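Ticket: Left hand gripper lets go of cloth on the second fold
Station: towel table, Kurcombe
Opened by: Marlina Raju
Status: closed, with one thing to watch

Opening this properly now as I've been grumbling about it in the corridor since April and Pantelis quite rightly says grumbling isn't a ticket. The left gripper of the hand-held pair keeps slipping on thick folds. Single layer of cloth, no bother at all. Fold it lengthwise, try to pick up the end, and the fingers close nicely and then the towel just slides out from between the pads. The right one behaves.
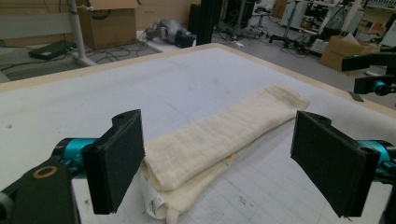
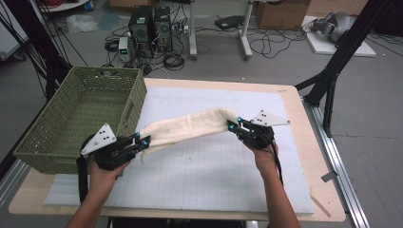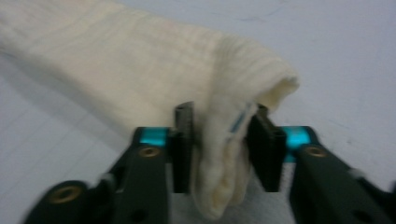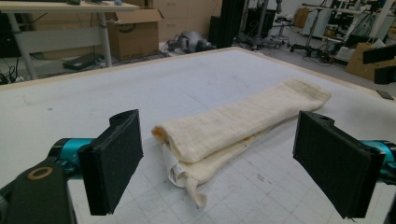 What I've tried so far:

Swapped the towel. Same thing with a tea towel and with the old bath sheet, so I'm not blaming the laundry.

Cleaned the pads with a dry brush and then with tape. An astonishing amount of fluff came off! It helped for the rest of the morning and then the slipping came back.

Swapped hands, in case it's me. I'm right-handed and I thought I might be squeezing less with my left. Gave the left gripper to my right hand and it still slipped, so I'm officially in the clear.

Checked the screws on the brackets. One was a touch loose, I nipped it up, no change.

Over to anyone who knows more than me – Marlina

Reply from Pantelis Lambrakis, 10:40
Before you take anything apart, can you close both grippers on a strip of paper and pull? Try it at the tip of the pads and again lower down. I had one on the Holtent station that only held at the bottom of the pad, and it felt perfectly fine in the hand.

Marlina, 11:15
Well, there we are. Right gripper holds the paper everywhere. Left one holds it low down and lets it go at the tip. I held it up to the window with the fingers shut and there's a sliver of daylight between the pads at the top. So it's closing in a V, and a fat fold gets squeezed upwards and out like a pip.

Is that the pad or the finger joint? I can wiggle the left finger slightly if I push it sideways, but I can wiggle the right one too, so I don't know how much is normal.

Pantelis, 11:30
A bit of wiggle is normal. My money's on the pad. If somebody stuck the last one on over old glue, it'll sit proud at the bottom and you get exactly that V. Peel it and look. Spares are in the Proditz drawer, please take 2 and write it on the sheet.

Marlina, after lunch
Peeled it. There was a lovely ridge of old glue right along the lower edge, hard as toffee. Scraped it back with a plastic blade (not the metal one, Loukia would have my head), wiped it down, let it dry and stuck the new pad on. Then I clamped it shut on a bit of card for 15 minutes, as it says on the packet, and did the other finger of the same gripper while I was at it so they match.

Paper test: holds at the tip and at the bottom. No daylight. I did 70 folds this afternoon with the same towel and dropped it once, and that one was me being clumsy and catching the care label instead of the fold.

One more for the list. While I had it off, I noticed the cable on the left gripper pulls a bit when I reach across to the far side of the table. It hasn't caused any trouble yet, but I'd like a longer one, or a clip further up my arm so the slack stays with me. Oluwaseun, do we have any?

Oluwaseun Aliyu, 16:05
Clips yes, longer cable no. I'll put one on the next Buschmann order. Use a clip for now and leave yourself a loop at the wrist.

Marlina, 16:20
Clip's on, much comfier – thank you! Closing this. I've added the paper test to the start-of-day sheet, and I'll look at the pads again at 500 folds and reopen if the gap's back.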